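Tue 14 March – Open day at the Zellesthorpe works

Sondetti opens its kitchenware building to visitors once a year, and I drove out for the morning session. Parking is in the gravel lot behind the loading dock, a 2 minute walk from the door. You sign in, get a paper badge, and wait by the coat racks until a group of 20 has come together.

The tour starts in the molding hall. It was louder than I expected and the ear plugs they hand out are thin, so bring your own if you have them. Most of what comes off the lines goes to Flastanau, a chain that sells starter sets to students and people moving into a first apartment. Lids and handles are molded on one side of the hall and larger pieces on the other. We were kept behind a yellow line and could not pick anything up.

After that came the pattern store, a long room of steel shelving. The list on the door gave 2,902 entries, some of them for products that stopped selling years ago. I would have liked more time in there. The guide had a schedule to keep – we got through it in the time it takes to walk from one end to the other.

The tabletop room was the part I had come for. The greens were what interested me, because the catalog makes them look like one shade and they are not. The colander is very pale with mint handles, and the mug is closer to sage.
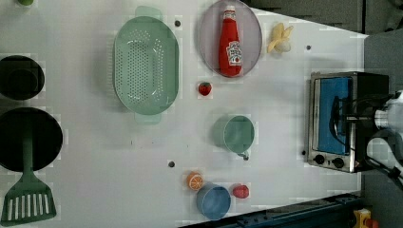 I had been thinking of buying a colander of that type for some time. An oval one suits my sink better than a round one, and I like flat handles because they rest on the edge of the basin. The shop price was lower than in stores, although the lavender-gray plates were only sold in full sets.

Play food is a newer line, made under the Kuzmenko name. I asked if the strawberry and the peeled banana could be bought singly. They can't. The smallest box holds a mixed set, and the shop had sold out of it before our group got there.

Lunch was soup and a roll in the staff canteen, included in the ticket. The line was slow, with almost 200 people through the doors by noon. The afternoon session covers the same route, with the packing hall added at the end. If I go again I will book that one and eat before I arrive.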